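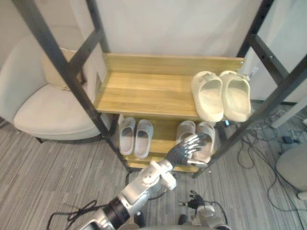
4. Settlement Speed and Small Payments

4.1 What we measured

We now turn to the part of the study we were most excited to run. Section 3 compared the two payment tokens, Niltska and Tisance, by price alone, and price tells us very little about whether people can use a token to pay for things. So we asked 403 users of the Tsakiris wallet to make small purchases with both tokens over 7 weeks, starting in April. Every user got the same starting balance in each token and could spend it at any of the 58 online shops that had agreed to take part.

For each payment we logged three times: when the user pressed "send," when the network first showed the payment, and when the shop treated it as final. The last of these matters most to a buyer waiting at checkout, and it is missing from a surprising number of earlier studies!

Figure 4. Slide sandals on a wooden shelf.

4.2 Waiting times

The gap between the two tokens was much smaller than we had expected. Tisance uses a fixed group of validators and was quicker to show a payment, but many shops then waited for extra confirmations before they released an order. Niltska was slower at the first step and often caught up at the last one. In the evening, when both networks were busy, the order flipped for a good share of payments, and we found this one of the most interesting results in the whole data set.

Shop policy explains a lot of it. Of the 58 shops, 40 used the default settings that came with their payment plug-in and had never changed them. Those defaults were written for large transfers, so a buyer spending a few dollars on socks or a phone case had to wait as long as someone moving a month's rent.

4.3 Fees

Fees on Tisance stayed nearly flat. Niltska fees rose and fell with demand, and users noticed: several wrote in their weekly notes that they had put off a purchase until late at night to save a few cents. Evelien Timmermans, who coded the notes, marked this as "fee watching" (the full list of codes is in Appendix B). Fee watching was common among people who had owned tokens before the study and rare among first-time users, who mostly pressed "send" and got on with their day.

We did not find that fee watchers spent less overall. They made fewer payments, but larger ones. Whether that habit would last beyond the study is a wonderful open question, and the follow-up with the Genilthorpe exchange, described in Section 6, should let us track the same wallets for much longer.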